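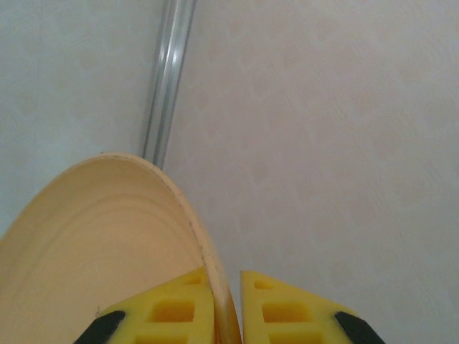 Search questions Search

How do I stop plates from chipping in a wire dish rack?

Stand them up one to a slot, with a gap between each plate and the next, and put the heaviest ones in first. Most chips come from rims knocking together while you load.

More detail from the asker: I have a chrome rack on a marble-look counter, and a mixed set of patterned plates. Two have chipped since October. I bought the rack from Dosmont and it has no coating on the wires. Is it the rack, or is it me?

Answer 1 (975 views)

Probably the loading. Bare wire is hard, but a plate that is lowered in gently will be fine. Hold it by the rim, line it up with the slot before you let it down, and don't drop it the last inch. 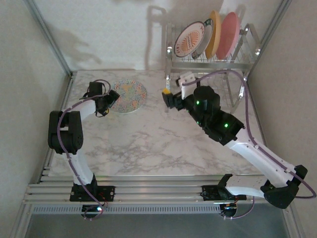
I also leave the slot next to a thick plate open if I can. Thick plates lean more than thin ones and the rims end up touching. If the rack slides on the counter, put a thin rubber mat under the feet. Mine is a Semple mat and it has lasted 4 years.

Answer 2 (652 views)

Depends what the plates are made of. Melamine won't chip much, but it scratches. Stoneware chips at the rim if you look at it wrong.

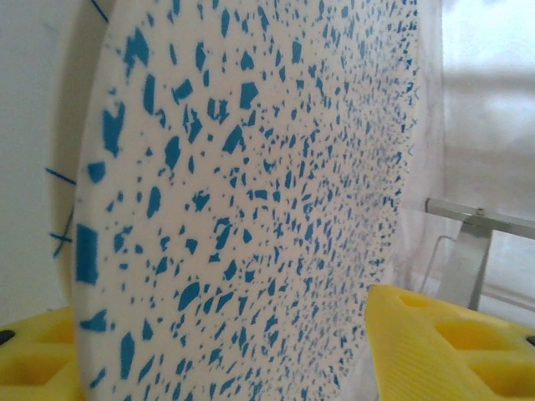 White plate with blue terrazzo-style chips.

Speckled patterns are good at hiding small damage, so run a finger lightly around the rim after washing. If you feel a rough spot, stop using that plate for food.

For the rack, you can buy clear tubing and slit it to fit over the wires. Measure the wire first. I got the wrong size and had to send it back.

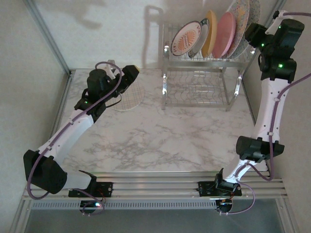 Light plates need a narrower slot or they tip forward, and the tubing helps with that too. Put bowls somewhere else. They take up three slots and push everything sideways.

Answer 3

get a wood rack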